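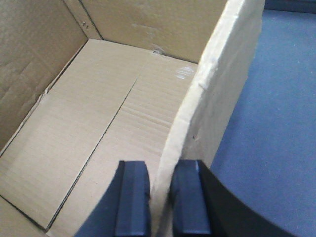
Wrist view, fingers either side of the box wall. Attached to the first post.

Wall grasps on open cartons: keep or drop the ambiguous starts?
Forum: Manipulation / Data and Demonstrations
April 2026

dmangundap
Collecting teleop demos for a carton handling policy. Task string is "grip the side wall and drag the box to the edge of the table." Wrist camera only, no overhead. Attached is typical of where the operator is when the fingers line up with the wall.

Problem: the policy closes early. In 11 of 60 rollouts it shut the fingers above the wall and dragged nothing. From the wrist the wall is nearly edge-on at this point, so there is very little in the image that tells you how far down it you are. Would you trim the demos so they begin with the wall already between the fingers, or leave the full approach in?

veltedance_lab
Leave the approach in. If you trim it, the policy never sees how to get there and you need a second controller for that part. Are you logging gripper width as an observation or only as an action?

dmangundap
Action only. Commanded width, not measured.

veltedance_lab
Then fix that first. Measured width after closing is the only signal you have that there is cardboard between the pads.

msadeghi
Disagree on the order. Measured width helps you detect a miss. It does nothing for the decision to close, and that is where his failures are. I would look at the height at closure across the demos. If the operators vary by more than a couple of centimeters the policy will average them and you get what he describes.

dmangundap
Checked. Spread is 18 mm between the highest and lowest closure. Two operators, and one of them closes consistently higher.

msadeghi
There you go. Pick one and re-collect.

L_Vlad
I would not throw out an operator over 18 mm. Both heights are valid grasps if the wall holds. You want the variation, you just need enough of each. How many boxes?

dmangundap
4. All plain, no print.

L_Vlad
That worries me more than the closure height. The inside in your picture is tan on tan. The floor seam, the scuffs and the scraped patch near the side wall are the strongest features in there, and a small network will happily learn them as landmarks. Swap in a box with a clean floor and see if the closure height moves.

veltedance_lab
Same for the blue surface. The edge between it and the pale wall is high contrast. Put down something tan and test again before collecting anything.

msadeghi
Tan background is a fair stress test but a poor training target if the deployment table is blue. Don't spend demos on it.

veltedance_lab
A few mixed in costs very little. We will not agree on this.

dmangundap
Swapped the box, kept everything else. Closures came out higher again and less consistent, so L_Vlad has a point. Plan for now: add measured width to the observations, keep both operators, keep the full approach, rotate boxes after every episode. Labels stay as they are except that I am splitting "approach" into "approach" and "straddle" so I can weight the second one.

L_Vlad
How do you define the start of straddle?

dmangundap
First timestep with both fingertips below the top edge of the wall. Annotated by hand.

msadeghi
From the wrist view alone two annotators will disagree on that by several timesteps. Write down a rule using gripper height over the table and take it from the joint log.

dmangundap
Fine, will do it from the log. Box height goes in the episode metadata then.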